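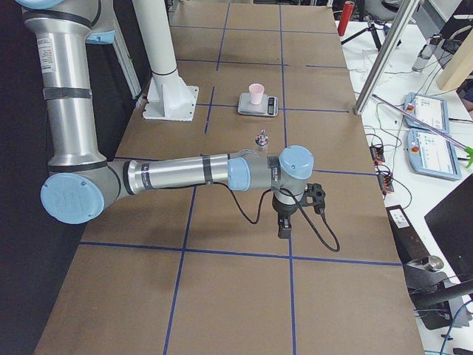
Catégorie : Aide et incidents > Tirages en ligne > Journal des pannes

Ticket 3252 : le tirage du jour ressort toujours à l'endroit
Statut : résolu
Ouvert par : Wendy Pearce
Suivi : Clifford Li, assistance Zallance

Message initial
Bonjour, je tire une carte chaque matin sur Zallance avec le jeu Nishad. Depuis la mise à jour d'août, je n'ai plus une seule carte renversée. J'ai coché « Inclure les renversées » dans mes préférences, la case reste cochée quand je reviens. J'ai relu mon carnet de tirages : 93 cartes, toutes droites. Avant, il m'en sortait une sur trois ou quatre. Le tirage en croix fonctionne normalement, lui.

Réponse de Clifford Li
Bonjour Wendy. Merci de nous préciser :
- si vous passez par le site ou par l'application ;
- si le carnet est synchronisé avec un autre appareil ;
- si le problème se produit aussi avec le jeu Stanside.

Réponse de Wendy Pearce
Application sur téléphone, carnet synchronisé avec la tablette. Avec Stanside j'ai eu le Quatre de Bâtons renversé au deuxième essai. C'est donc propre à Nishad. Autre chose : le texte du Huit de Coupes est bien celui de la carte droite, mais le mot-clé en dessous (« retour, hésitation ») est celui de la renversée.

Note interne, Tyson Dhillon
Reproduit. J'ai lancé 3000 tirages d'une carte avec Nishad sur le compte de test : aucune renversée à l'affichage, alors que le journal du serveur en compte 648. Le sens est donc bien tiré au sort, puis perdu avant l'affichage. Les mots-clés sont lus à part, ce qui explique le décalage signalé sur le Huit de Coupes. Je transmets à Birdie Obi pour la fiche du jeu.

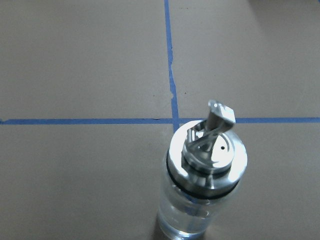 Brotport, le 25 novembre 2025

Correction en ligne côté serveur. La fiche du jeu Nishad avait été réimportée sans le champ « sens », et l'application mettait « droite » par défaut. Birdie Obi a rétabli le champ et relu les textes des arcanes mineurs. Deux interprétations étaient aussi inversées, le Valet d'Épées et le Six de Deniers.

À faire chez vous :
1. Fermer l'application sur tous les appareils.
2. La rouvrir sur le téléphone, puis Réglages > Jeux > Recharger Nishad.
3. Attendre la fin de la synchronisation avant d'ouvrir la tablette.

Les anciens tirages du carnet peuvent être rétablis dans leur vrai sens. Nous ne le faisons pas sans accord, vos notes ayant été écrites à partir de la carte droite.

Réponse de Wendy Pearce
Fait. Renversée ce matin, la Tempérance. Pour le carnet, laissez tel quel, j'ai écrit mes commentaires d'après ce que j'avais sous les yeux. Est-ce que je peux quand même avoir la liste à part ?

Réponse de Clifford Li
Oui, elle est dans votre messagerie Zallance, au format texte. Je clos le ticket. Il reste possible d'y répondre pour le rouvrir.

Tickets récents
- Phase de lune décalée d'un jour dans l'agenda
- Heure de naissance non enregistrée (Lemlem Yilma)
- Jeu Stanside : le Pendu affiché deux fois dans la même croix
- Exporter son carnet de tirages

Ce site utilise des cookies pour conserver vos préférences de tirage et mesurer l'audience. Accepter | Refuser | Paramétrer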